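9 May 2019 | By Sheena Ritchie
Filed under: Home & Table, Reviews

I'll admit I bought the Patenden cutlery set for the colour of the handles. Ernar had it on the bottom shelf in March, 23 pieces for $53, and I'd been making do with my nan's leftovers and a handful of forks pinched from a share house in my twenties. So home it came!

First impressions were good. The forks have a decent weight to them without feeling like you're eating with a garden tool, and the dessert spoons are properly deep (I'm a soup person, this matters). The teaspoons are a bit mean. If you like to heap your Milo you'll be going back for seconds and thirds.

The knives are where I got picky. They'll go through a snag or a roast spud no worries, but a chewy bit of rump had me sawing away like I was putting up a fence. I ended up pulling out the old steak knives, which rather defeats the purpose of a matching set.

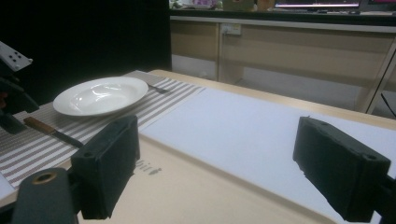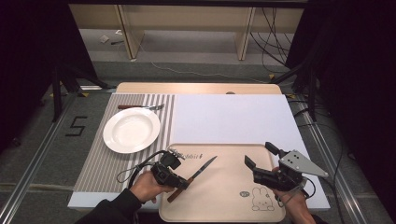 Makis Makris wrote in to say he's had the same set for two years and the knives came good once he ran them over a steel, but that he'd never put them in the dishwasher again after the handles went chalky on him. Fair enough, Makis. The leaflet says hand wash only, and I've been good about it so far, though I did sneak one teaspoon through on the eco cycle as a test. It came out a shade paler than its mates and a bit rough near the join. A rub of mineral oil brought most of the colour back.

I also looked at the Naidoo set, all steel and very handsome, but it's nearly double the price and the forks are so long they won't lie flat in my drawer. The Fukthorpe ones were cheaper and felt it.

Would I buy Patenden again? For everyday dinners, yeah, I would. I'd just like to see them sell the teaspoons separately in a bigger size, and Ernar tells me extra forks have to be ordered in, with a 30 day wait.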